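Cleaning Cloths, and How I Finally Got Mine in Order

Posted April 13, 2018 in Around the House

A reader wrote to me over the winter to ask what I use to wipe down my kitchen, and I started typing a short answer and then found I had written two screens of it and hadn't got past the sink. So I thought I'd better put it all here. Make yourself a cup of tea, because I do go on a bit when it comes to cloths!

I grew up in a house with one dishrag. It hung over the faucet, it was gray, and it did everything - dishes, counters, the high chair, the floor if something spilled. My mother boiled it on Saturdays in an old enamel pan and I can still call up the smell. I kept house the same way for years until my husband's cousin, Jahangir Saha, came to stay with us one December while his apartment in Flustside was being painted. He had worked in a hotel kitchen and he looked at my rag for a good long while before he asked, very politely, whether I might like him to pick up a few cloths on his way home. He came back with a whole bag. I've been a cloth person ever since.

Sort them by color

This is the thing Jahangir taught me first, and if you only take one tip from this page, take this one. Give each color a job and stick to it. In our house green is for the kitchen counters and the table, pink is for glass and mirrors, and blue is for the bathroom. Anything old or stained goes in the bucket under the utility sink and gets used on floors, boots and the dog's feet.

You can pick whatever colors you like, of course. My sister in Skidside does it the other way around, with blue in the kitchen, and I have to stop and think every time I help her clear up after dinner. Write it on a card and tape it inside the cupboard door if you have children or guests who help out. Ours has been up so long the tape has gone yellow.

If all your cloths are white and you don't want to buy new ones, a few stitches of colored thread in one corner will do the job nicely. Embroidery floss holds up better than regular thread. I tried a laundry marker once and it faded to nothing by the end of the summer.

Washing

Microfiber and cotton want different treatment, and I wash them in separate loads. Cotton sheds lint, and microfiber grabs every bit of it and hangs on, and then you go to shine up a window and leave fuzz all over the glass.

For microfiber, use warm water and a small amount of plain liquid detergent, and no fabric softener at all. Softener leaves a coating behind and the cloth will just push water around on the counter. I ruined a whole set that way (lovely and soft they were, too, and good for nothing). If it's already happened to yours, try soaking them overnight in hot tap water with half a cup of white vinegar, then wash them again by themselves. It brought most of mine back, although a couple were too far gone and went to the bucket.

Cotton dishcloths can take a lot more. I run mine on hot with the dish towels, and when they start to smell sour even straight from the wash I boil them the way my mother did. Ten minutes at a simmer with a spoonful of washing soda, in a pan you don't cook in. Open a window. Let the water cool before you go fishing around in there, and please don't use washing soda in an aluminum pan, as it will turn it black.

Never put a greasy or oily cloth in the dryer, even after it has been through the wash. If you've been oiling furniture, lay the rag out flat outdoors until it is completely dry and stiff, and then throw it away. A balled-up oily rag can heat up and catch fire by itself. My neighbor lost the back wall of his shed to one, and he was lucky that was all.

Drying and folding

I dry cloths on the line whenever I can, and on the wooden rack in the hallway when I can't. If you use the dryer, keep it on low for microfiber. High heat does something to the fibers and they come out feeling crunchy.

Give each one a good snap before you hang it. It takes out most of the creases and it's very satisfying after a long day!

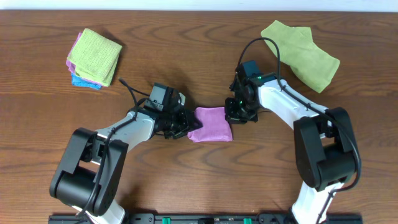 Then there's the folding, and I know some of you will say life is too short to fold a cleaning cloth. I used to say it too. I kept them all stuffed in a drawer, and every time I wanted one I'd pull out three, and the drawer would jam, and somebody (me) would say something she shouldn't. Folded cloths take up less than half the room. I do mine on the kitchen table while the soup is heating. Fold in half, then in half again, smooth it with the flat of your hand and start a pile. Square cloths are the easiest. With the longer ones I fold in thirds so they come out near enough the same size as the rest.

Don't fuss about the corners. Old cloths never go back to being true squares, and a slightly crooked pile wipes up a spill every bit as well as a straight one.

Put the freshly washed ones at the bottom of the pile and take from the top. That way they all get their turn and you don't wear out the same two favorites while the others sit there for years looking brand new.

Where to keep them

Keep them where you use them. For the longest time I had every cloth in the house in the laundry room, and it meant that when the milk went over I grabbed paper towels instead. Now there's a small pile by the kitchen sink, another in the bathroom cabinet, and the spares are on a shelf in the hallway. We used to go through a roll of paper towels in a few days, and now one lasts most of a month.

For the dirty ones I have a wire basket hooked inside the cupboard door. Wire lets the air in. Damp cloths shut up in a plastic tub will mildew in no time, and once those little black specks are in they are very hard to get out again. If a cloth is really soaking I hang it over the side of the basket first.

A word about wooden tables

Since so many of you have asked about wood. Wring your cloth out until it hardly feels damp, wipe along the grain, and follow up right away with a dry one. Standing water is what leaves those cloudy white rings. If you do get a ring, try a dab of plain mayonnaise left on it for an hour and wiped off with something soft. I laughed when I first heard that one, but it has saved my dining table twice. Test it somewhere out of sight first, and if the finish is cracked or worn through, leave it alone and ask someone who knows furniture.

Skip the rough green scrubbing pads on wood altogether. They leave fine scratches that only show up when the evening sun comes in sideways, usually when you have company.

For crumbs stuck in the joint between table leaves, I use an old soft toothbrush, and then the edge of a folded cloth.

How many do you need?

Fewer than you would think. If you wash twice a week, a dozen for the kitchen and half that for the bathroom will see an ordinary family through. I once bought a bundle of 200 from a restaurant supply place because the price was so good, and I was giving them away at Christmas, tucked around jars of jam. They did make nice wrapping, I will say! There are still 40 or so up in the attic, should anyone be passing.

You can make your own from worn-out towels, too. Cut them into squares and zigzag around the edges. Flannel pajamas are wonderful for dusting, and old T-shirts are my favorite for shoe polish, with the seams cut away so they don't scratch.

Next time I'll get to the letter about burned saucepans, and the one from the lady in Simiyu whose iron keeps leaving brown spots. If you have a trick for either, do leave it in the comments - I read every one, even if it takes me a while to answer.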